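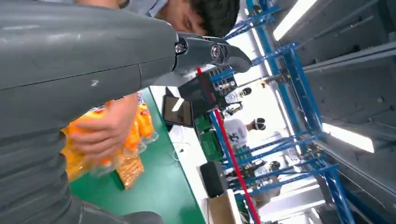

*The green bench, with the snack packs in hand. View from the wrist.*

I said in October that I would write up what our group is doing for the student packing project, and then I didn't, so this covers rather a lot at once.

The task is set by Molix, who run it as a competition for college teams. You get two arms, a bench and a mixed pile of groceries, and the robot has to pick things up, hold them steady and put them where they belong. Teams get 13 products to practise with and are judged on a set they haven't seen. There is a budget of 800 pounds for parts, which goes faster than you'd think once you start replacing finger pads.

We are four students and one supervisor. Mei Boateng does the planning code and Kazimiera Baran does anything involving a soldering iron. Tamsin Mbeki looks after the recordings and I do the grasping, or try to. Hollis Lindgren supervises, and mostly asks us why we changed two things at the same time.

## Why groceries are awkward

Last year's class worked with wooden blocks. Blocks are fine. You know where the edges are, they don't change shape, and if you grip one slightly off centre it doesn't matter much.

Snack packets wrapped together in clear plastic are another matter. The film catches the ceiling lights and the camera reads the highlights as edges. Our first version kept choosing a grasp point on a bright crease, closing on it and coming away with nothing. Tamsin went through 147 recorded attempts and sorted them by what had gone wrong. The largest pile was "grabbed the shine". The second largest was "pushed it along the bench", which was my fault, as I had the approach angle too shallow.

We've done two things about it. Mei now takes several views from the wrist camera before committing, with the arm moved slightly between them, and throws out any edge that shifts more than it should. I've made the approach steeper and slower. It costs time on every pick and we may regret that when we're being scored, but I would sooner be slow and holding something.

Resetting the bench between runs is still done by hand. We tried writing down a fixed order for it, and the list lasted one afternoon before everyone went back to doing it their own way. Hollis wants the list back. He's probably right.

## Bottles

The bottles were supposed to be the easy part. They're rigid, they have a neck and shoulders, and the bright orange ones stand out well against a green bench. The trouble is weight. A large full bottle held near one end wants to swing, and if the fingers are only gripping the smooth part it will turn in the hand.

Going round the shoulder helps, because the bottle gets wider on one side of the finger and can't slide that way. After that we bring the second hand in underneath, open, and let it take some of the load before anything else moves. Getting the two arms to agree on when that happens took most of a fortnight. There was a delay between them that Kazimiera traced to a setting in the controller, left over from the class before us.

I also had the grip force limit at 2000 in our config, in units I had misread, so for several sessions it wasn't limiting anything. I've owned up to this already but it belongs in the write-up.
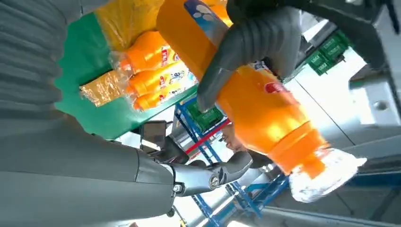 ## What's next

The multipacks are still unsolved. The software wants to see three bottles and pick one of them, when the whole pack is a single item. Mei thinks we should detect the wrap first and the contents second. I think we should measure the gaps between bottles and treat anything touching as one object, until told otherwise. We're going to try both on the same recordings and see which makes fewer mistakes.

There's a practice round at Rornmont before the real thing, and we need to have the handover between arms working without someone standing by the stop button. Kazimiera is also rebuilding one set of finger pads with a softer backing – the old ones have gone shiny at the tips.

If you're on another team and have got anywhere with shrink-wrap, leave a comment. I'm happy to swap notes on the two-arm timing in return.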